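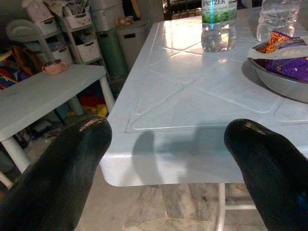

November
By Jozefína Zeman

If you have ever walked into the kitchen and stood there wondering what on earth you came in for, you are in very good company, and you may like to hear what the memory group at Lutent has been up to this autumn. Bahman Yazdani and his colleagues wanted to know whether a short walk after learning something new helps it to stick, and 171 people from in and around the town kindly agreed to find out with them.

Everyone learned a list of word pairs in the morning. Half then went out for a stroll, and the other half sat quietly with a magazine (I was in the magazine half, and I'm still a little sore about it!). They were all asked to come back the next day for a second go at the list, and 142 did, which Bahman tells me is a very decent turnout for a study with no biscuits.

The walkers remembered slightly more – two extra pairs, on average – and the difference was clearest among people over sixty. Bahman is careful not to make too much of it. The lists were short, the weather was kind, and he would like to see the same thing happen again in a colder month before he tells anybody to buy new shoes.

There will be a second round in the new year, with stories in place of word pairs, and Velimir Hoxha is taking names now. You don't need a good memory to join in, and if you took part last time you are very welcome back. Do mention it if you have trouble with stairs, as the testing room is on floor 2 and the lift is slow.

Recent items
Bujar Berisha on naps and shift work
Tilusano reading circle: new meeting time
What we learned from the Zendau sleep diaries

Contact the newsletter team | © Lutent | Back to top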